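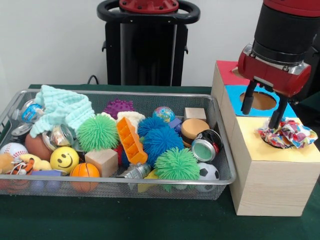 Minutes, Lerlow Street toy swap, Tuesday, 7 pm, typed up by me (Renu) because Ebenezer did it the last two times and has earned a rest! We had me, Ebenezer Dankwa, Poonam Kushwaha, Rok Petek and, for the second half, Padmavathi Mudaliar, whose bus was late. First up was how we sort donations. Poonam would like everything in wire baskets like the silver one, so parents can see what's in there before they start digging, and I'm with her, though I did say we can't pack them that tight or the little ones will never get anything out. Agreed: baskets yes, half full.

**Hall.** Rok called Painemal Hall and they want $400 for the Saturday, up from last year (boo). Padmavathi thinks the school gym would be cheaper but it has no parking, and we went back and forth on that for ages. We voted and it's Painemal, four to one.

**Flyers.** 800 printed last time and I still have a box of them under my bed, so we're doing 400. Rok wants the date bigger. Fine by me!

**Tables.** We have 48 families signed up. Ebenezer will draw a floor plan and put the baby stuff near the door for the strollers.

**Snacks.** Long talk about samosas. Poonam is asking Prana Cafe if they'd do a tray.

**To do**
- Rok: pay the deposit
- Poonam: baskets, Prana
- Ebenezer: floor plan
- Padmavathi: ask about borrowing the coat racks
- Me: flyers

Next meeting is at my place, same time. Bring your own mug please, I'm down to three.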